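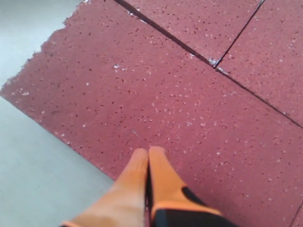 Mehwish Butt thinks I was too kind to the Grodura pavers last time and would like it known that red speckle goes with nothing she owns. Noted, Mehwish.

I still like them. They're flat, rectangular, brick red with white flecks, and chipped corners come with the look whether you ordered them or not. Grodura calls this "heritage." My uncle called it Thursday's delivery.
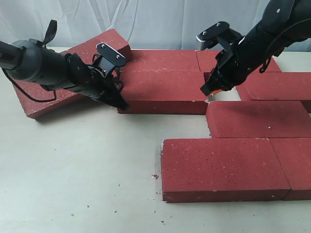 Treloar Paving Club | Reviews

Laying them dry is easy enough. Start a row, stagger the next, and resist nudging. I did not resist nudging. A running bond forgives a lot, but it keeps a record of your joints. The pack of 300 is said to cover a patio for up to 4 people,

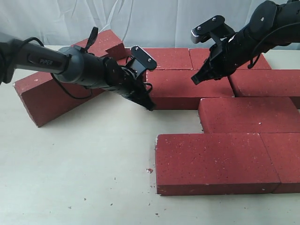 presumably standing. The rough face is pleasant underfoot and hard on fingertips, so wear gloves. Gurach's are smoother and cost more, and they sulk in the rain.

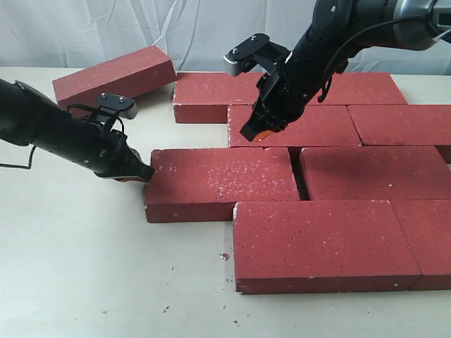

TRELOAR PAVING CLUB, Hard Surfaces Section

Seven out of ten. I'd buy them again, with a better broom.

7 comments | Share
Contact | Back to top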